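Fukby – Mortier de jointoiement fin pour carrelage sol et mur
Réf. 3705 – Gamme Visov
Sac papier doublé de 5 kg
Fiche mise à jour le 26 juillet 2020

Disponibilité : en stock au dépôt de Skernport
Conditionnement : à l'unité ou par carton de 2 sacs
Teintes : blanc cassé, beige gris, gris perle, gris ciment, anthracite

Description

Mortier à base de ciment, de charges minérales fines et de résine redispersable, destiné au remplissage des joints de carrelage en intérieur et en extérieur. La poudre se gâche à l'eau claire. La pâte obtenue est onctueuse, sans grain perceptible sous la taloche, et convient aux joints de 2 à 5 mm. Au-delà de cette largeur, utiliser la version large de la même gamme, dont la charge est plus grossière et le retrait plus faible.

Le produit est formulé pour les locaux d'habitation et les petits locaux professionnels : entrées, cuisines, salles d'eau, couloirs, terrasses couvertes. Il n'est pas prévu pour les bassins, les laboratoires alimentaires ni les sols recevant des acides ou des solvants. Dans ces cas, un joint époxy est nécessaire.

Supports et revêtements admis

Grès cérame, grès émaillé, faïence, terre cuite traitée, pâte de verre. Pierre naturelle : effectuer un essai préalable sur une chute, certaines pierres claires et poreuses absorbant les pigments. Le carrelage doit être collé depuis 24 heures au moins sur un sol, 12 heures sur un mur, avec un mortier-colle entièrement durci. Les joints sont vides, dépoussiérés et exempts de remontées de colle sur les deux tiers au moins de l'épaisseur du carreau.

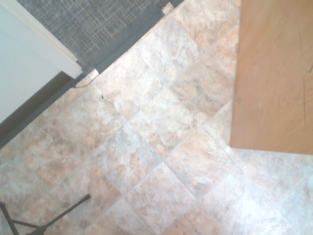 Le choix de la teinte se fait sur nuancier sec, à la lumière du local, et après nettoyage du carreau. Un joint de ciment s'éclaircit en séchant ; l'aspect de la pâte fraîche n'a donc pas de valeur de comparaison. Pour un décor uni, on retient en général le ton exact du carreau ou un contraste franc. Pour un décor nuancé imitant la pierre, le ton de fond sert de repère et l'on descend légèrement : sur des carreaux crème, beige et pêche veinés de gris, un beige gris clair à peine plus foncé que le carreau laisse lire le quadrillage en diagonale sans le souligner. L'anthracite est déconseillé sur les émaux microporeux, qui peuvent retenir un voile.

Préparation du mélange

Verser l'eau dans un seau propre, puis la poudre. Malaxer à vitesse lente jusqu'à disparition des grumeaux. Laisser reposer 2 minutes et malaxer de nouveau brièvement. Ne pas rajouter d'eau en cours d'emploi. Respecter le même dosage d'une gâchée à l'autre : un écart suffit à produire une différence de teinte visible après séchage. Sur une même pièce, n'utiliser que des sacs du même lot.

Mise en œuvre

Étaler la pâte à la taloche caoutchouc, en passes diagonales par rapport aux joints. Sur une pose en diagonale, cela revient à travailler parallèlement aux murs. Remplir à refus et racler l'excédent. Lorsque le joint devient mat et ferme au doigt, nettoyer à l'éponge humide bien essorée, par mouvements circulaires, en rinçant souvent. Un lavage trop précoce creuse le joint et délave le pigment. Éliminer le voile résiduel au chiffon sec.

Les joints périphériques, les angles rentrants, le pied des huisseries et les joints de fractionnement ne se remplissent pas avec ce produit. Ils reçoivent un mastic élastomère assorti (voir accessoires).

Caractéristiques

Aspect : poudre fine
Largeur de joint : 2 à 5 mm
Température d'emploi : de 5 à 25 °C
Ouverture au passage : 24 heures
Mise en service normale : 7 jours
Nettoyage des outils : à l'eau, avant durcissement

Consommation

Elle dépend du format du carreau, de son épaisseur et de la largeur du joint. Formule de calcul, en kg/m² : (longueur + largeur) × épaisseur × largeur de joint × 1,6 / (longueur × largeur), toutes dimensions en millimètres. Prévoir une marge pour les pertes au nettoyage. L'orientation de la pose ne modifie pas le résultat, hors coupes de rive.

Accessoires associés

Taloche caoutchouc Takagi, semelle dure, manche droit
Bac de lavage Takagi à rouleaux, avec éponge
Mastic élastomère Visov, cartouche, teintes assorties
Nettoyant voile de ciment Visov, bidon

Stockage et sécurité

Conserver au sec, hors sol, dans l'emballage fermé. Durée de conservation : 12 mois à compter de la date imprimée sur la soudure. Contient du ciment : irritant pour la peau, risque de lésions oculaires graves. Porter des gants et des lunettes. Fiche de données de sécurité disponible sur demande au comptoir.

Retours

Sacs non ouverts, propres et secs, repris dans les 25 jours sur présentation du bon de livraison. Les teintes commandées spécialement ne sont pas reprises.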